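Industrial Automation Practice
Handout 5: Reviewing a bimanual handling package for wire harness work
Prepared by Ye-seo Kong. Revised Mar 5, 2022

1. Scope

The package under review is the Korkis harness handling service, offered by Dranemdale to shops that assemble control boards in small batches. It covers the task programs, fixture drawings and 2 site visits. The arms are quoted separately. Read the offer sheet before class and bring it with you. Prices are not covered in this handout.

2. The task

A short harness has to be picked up, turned so that its connector faces the board, and brought to a mating header. Rigid parts keep their shape between pick and place. A harness does not. Its loose ends sag, swing and catch on whatever stands tall on the board, usually the capacitors.
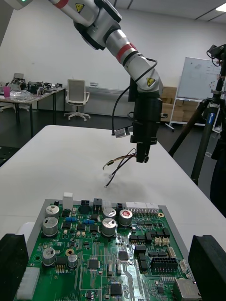

The offer sheet rates the package for harnesses up to 80 mm long, measured from connector face to the longest wire end. Longer harnesses need a second grip point, and the sheet leaves the choice of that point to the customer. Hwang's notes from January treat this as the main gap in the offer. For grading purposes, state where you would put the second grip and what it would block.

3. Division of work between the arms

One arm carries the part. The other is free to steady the board, guide a wire or take over the part at a handoff. The task programs assign these roles at the start of a cycle and do not swap them midway. A dropped part ends the cycle. 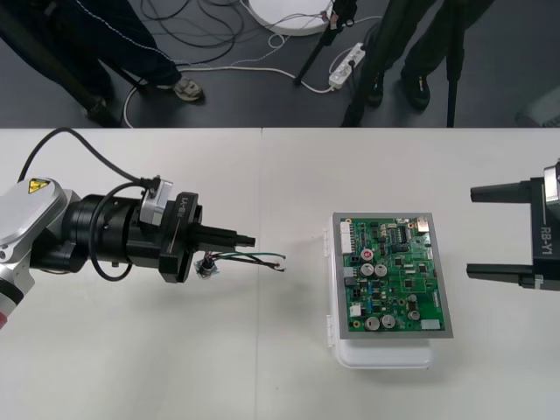 Fixed roles make the programs easier to read and slower to recover. The Pakham package, reviewed in Handout 4, allows a swap but needs a longer setup. Compare the two on these points:

Reach of each arm over the full board area.
Clearance between fingers and tall components.
Behavior after a missed grip.
Operator steps needed to restart.

4. Presentation of parts

The service assumes that the harness lies flat on the work surface with its connector inside the reach of one gripper. No feeder is included. The pick pose is set by the operator during setup and checked again after any change of wire type. Contrast between wire and surface matters: dark wires on a pale top are the easier case.
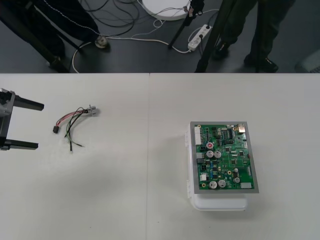
5. Acceptance terms

Dranemdale proposes a run of 500 cycles on the customer's own boards. The sheet does not say whether operator restarts count as failures. Ask for this in writing.

6. Assignment

Write a two-page review of the offer. Send it to Bo-ram Hwang before the next lab session. Use the Hong template and cite the offer sheet by section number.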